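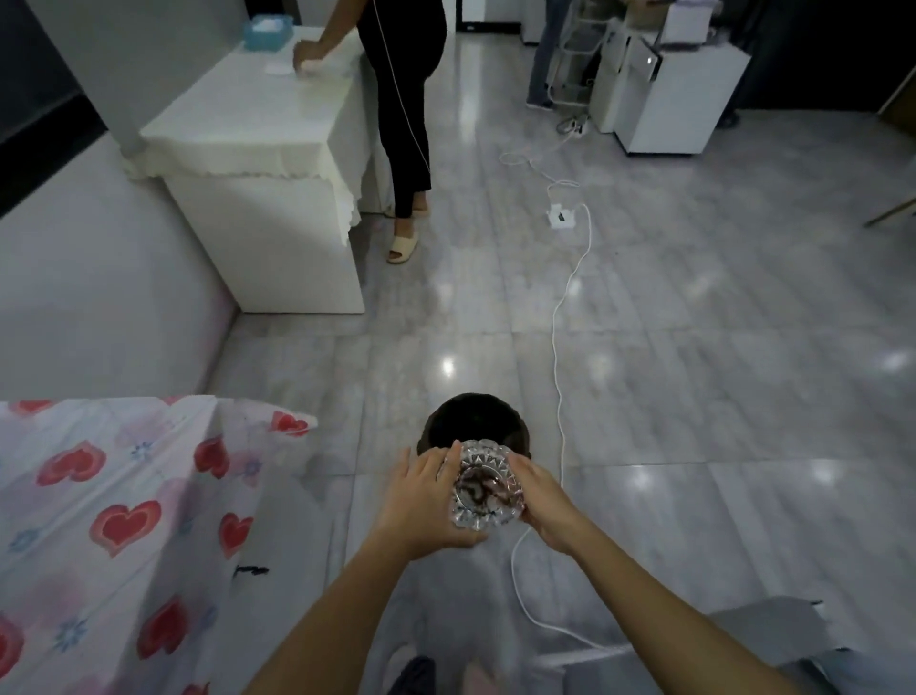

ジェルケダウ、3/25/21

手本アルバム「灰皿とごみ箱のまわり」

ストゥニアの手本アルバム、久しぶりの更新になりました。前に載せたのが八月のタオルの回でしたから、ずいぶん間があいてしまって、楽しみにしてくださっていた方には申し訳ないかぎりです(「あのページはもう終わったのですか」というお便りまでいただきました。終わっていません!)。今回は片づけの手本です。もう少し言うと、ガラスの灰皿を両手で扱うところと、黒い袋をかけた小さなごみ箱に手を添えるところ。地味だと思われるかもしれませんが、わたしはこの地味なところがいちばん好きで、編集をしながら何度も手を止めて見入ってしまいました。

いちばん上の写真は、カットグラスの灰皿を左右の手で持っているところです。縁が星のようにぎざぎざした、昔の応接間にありそうな形で、底のほうに茶色っぽく灰のようなものが残っているのが透けて見えます。左手が左側をつかみ、右手は右側を包むようにしています。灰皿ひとつに両手を使うのは大げさだと言う人もいるのですが、中身が入っているものを持つときの手つきとしては、わたしはこれがとてもいいと思います。うちの祖母もこういう持ち方をしていました。湯のみでも小鉢でも、何かが入っているうちは必ず両手で、空になると急に片手になって、すたすた台所へ行ってしまうのです。

はじめてこのページに来てくださった方のために、少しだけ説明をしておきますね。ストゥニアは、家の中のこまごました仕事をロボットに覚えてもらうための手本を集めている、小さな集まりです。手本の作り方には大きくふたつあって、ひとつは人が自分の手でやって見せる方法、もうひとつは離れたところから操縦して、機械の腕のほうを動かしながら覚えさせる方法です。わたしたちは仲間うちで前のほうを「手の手本」、後のほうを「操縦の手本」と呼んでいます。このページに載せているのは手の手本のほうです。

どちらがいいかという話は、集まりのたびに出ます。ハリス・バンガシュさんは操縦の手本が得意で、腕を動かした記録がそのまま残るのだから、そちらのほうが話が早いといつも言います。たしかに、人の手とロボットの手では指の数も太さも違いますから、人がどんなにきれいにやって見せても、それをロボットの手の動きに置きかえるところでひと苦労あるわけです。いっぽうワカス・ブグティさんは手の手本の人で、操縦しているとどうしても動きがぎくしゃくする、ふだんの手の運びは本人の手にしか出てこない、とゆずりません。ふたりとも言うことがもっともなので、わたしはお茶をいれながらただうなずいています。結局いまは、ものを持ち上げたり向きを変えたりする大まかな流れを手の手本で集めて、つまむ強さのような細かいところを操縦の手本で足していく、というやり方に落ちついています。

八月のときは、正直なところ、集めればいいというつもりでいました。とにかくたくさん、という気持ちで、時間の許すかぎり繰り返したものです。ところが後で見返してみると、疲れてきたあたりから手がだんだん雑になっているのですね。タオルの端を合わせるところで、ひょいと片手を抜いてしまう。人間どうしなら「ああ、面倒になったんだな」で済みますが、それを見て覚えるほうは、その抜いた片手まで大事な手順だと思って覚えてしまいます。それで今回からは、ひとつの手本を50秒までとし、続けてやるのは40回でおしまいにして、その日はもう別のことをすることにしました。数を欲張らないようにしたら、見返すのも前よりずっと楽になりました。

とはいえ、これまでに集まった手の手本は1,387本になりました。そのうちガラスの器を扱ったものが226本あります。ガラスを多めにしているのは、クドウの勉強会でいつも話題になるからです。透きとおったものは、どこまでが器でどこからが向こう側の床なのか、見ただけではわかりにくい。人だって、よく拭いた窓に頭をぶつけることがあるくらいですから、機械にとってはなおさらでしょう。そういうとき、手の添え方がとてもよい手がかりになるのだそうです。指先の止まったところが器の縁、というふうに。この話を聞いてから、わたしは人が手でものに触れている写真を見ると、ついつい指先ばかり目で追うようになってしまいました。
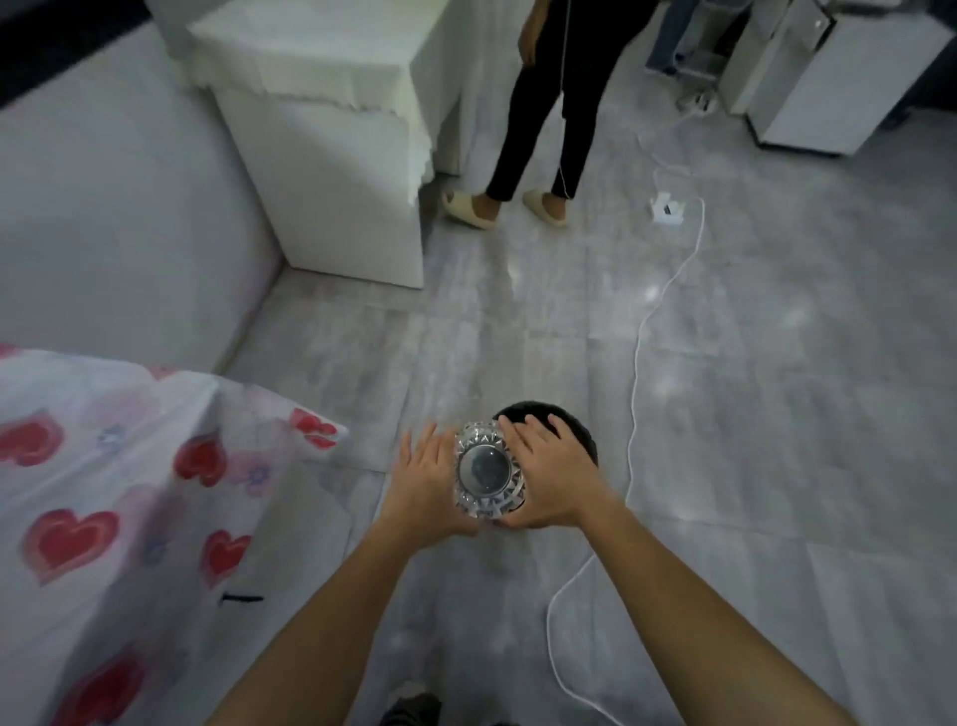 手本アルバム 第40号

その指先の話をするのに、二枚目はうってつけです。灰色の大理石もようのタイルに置かれたガラスの器に、左右から手が伸びています。左の指先はぎざぎざの縁に触れていて、右の手のひらは器の右側にかぶさり、指はすぐうしろの黒くて丸いものの上まで届いています。縁のところどころが小さく光っているのも、きれいですよね。

床に置いたものを扱う手本は、机の上のものよりずっとむずかしいと、手本役の人たちは口をそろえます。かがまなければなりませんし、腕が上から斜めに入るので、自分の手で器を隠してしまいやすいのです。両腕を少し開いて、V字になるように入れてやると、まんなかに器がちゃんと残ります。二枚目の腕の形がちょうどそうなっていて、これは手本役をこれからやってみたい方にぜひまねしていただきたいところです。わたしも家で鍋敷きを相手に練習してみたのですが、気をつけているつもりでも、右腕がすぐ前に出てきてしまいます。

それから、ものがふたつ並んでいるとき、どちらに用があるのかを手ではっきり示すこと。これもワカスさんがよく話してくれることです。人は、ほしいもののそばに別のものがあっても、気にせずさっと手を出します。見ている側がもうひとりの人間なら目線でわかりますが、手本だけを見て覚える相手には、指がかかっているものはみんな仲間に見えてしまうかもしれない。ですから書き添えるメモには、どれに触れたか、どちらの手が先だったかを、できるだけそのまま書いてもらうようにしています。このメモがまた、人によって味があっておもしろいのです。「左手先、右手あと」とだけ書く人もいれば、思ったことを便せん一枚ぶんも書いてくる人もいます。わたしはもちろん後のほうです。

背景については、いつもいろいろなご意見をいただきます。何も置いていない白い部屋で、無地の台の上でやったほうがわかりやすいのでは、というのがいちばん多いご意見です。シッディーキーの作業場ではそういう台を使っていますし、それはそれで見やすくてよいものだと思います。でも、わたしたちが覚えてもらいたいのは家の仕事です。家には赤いハートもようのシーツがあったり、白いコードが床をくねくね這っていたり、誰かが戸棚のそばに立っていたりします。一枚目でも、女の人が白い戸棚の上に白い布を当てていますね。ああいう、もうひとつ別の家事がすぐ横にある眺めは、わたしにはとてもなつかしいものに感じられます。戸棚にかけたクリーム色の布の、縁が波形になったところもかわいらしくて、編集のあいだじゅう、どこかに似た布が売っていないかしらと考えていました。

さて、最後はごみ箱です。灰皿とごみ箱は、手本の一覧では隣どうしに並んでいるのですが、手の使い方はまるで違います。灰皿のほうは、固くて形の変わらないものを支える仕事。ごみ箱のほうは、相手がふにゃふにゃの袋です。袋というのは困ったもので、縁にかけたつもりでもずるずる下がってきますし、引っぱりすぎると反対側が外れてしまいます。ハリスさんに一度、操縦でごみ袋をかけるところを見せていただいたことがあるのですが、あれほど上手な方でも三回やり直して、最後はみんなで拍手をしました。
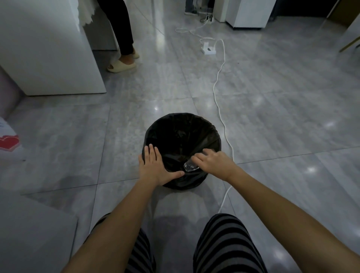

左手は縁に、右手は袋の中へ

左の手を広げて、寄せてある袋の縁を手前で押さえ、右の手は少しだけ中に入って、くしゃっとした透明なプラスチックのものに指先が触れています。黒い袋の中で、その透明なものがちょっと光っているのが見えるでしょうか。灰色と黒の横縞のズボンも写っていて、わたしはこういう普段着らしさが大好きです。

ここで見ていただきたいのは、やはり左手のほうです。右手が仕事をしているあいだ、左手は押さえている。たったそれだけのことなのですが、自分で手本をやってみると、この「押さえているだけの手」を忘れてしまうことが本当に多いのです。ふだんは考えもせずにやっているので、いざ見せましょうとなると、目立つほうの手にばかり気がいくのですね。メモにも、右手のことは長々と書いてあるのに左手のことは一行もない、というものがよくあります。手本を送ってくださる方は、どうか、じっとしているほうの手のことも書いてあげてください。指を開いていたか、閉じていたか、どこに置いていたか。そのくらいで十分です。

透明なものがここにも出てきたのは、わたしにはうれしいおまけでした。灰皿の厚いガラスと、袋の中のくしゃくしゃのプラスチックとでは、同じ透明でも光り方がずいぶん違います。クドウの勉強会に次に顔を出すときには、この三枚を大きめに刷って持っていって、並べて眺めながらおしゃべりしたいと思っています。

次の号では、操縦の手本のほうも載せてほしいというご要望にお応えして、ハリスさんに原稿をお願いしているところです。ご本人は「書くのは操縦よりむずかしい」とおっしゃっていて、まだ題名しか届いていませんが、気長にお待ちくださいね。手の手本は引きつづき募集しています。洗濯ばさみ、急須、ふたの固いびんの手本がまだ足りていませんので、お心当たりのある方はぜひストゥニアまでお声をかけてください。びんのふたは、開けるところだけでなく、閉めるところもお願いします。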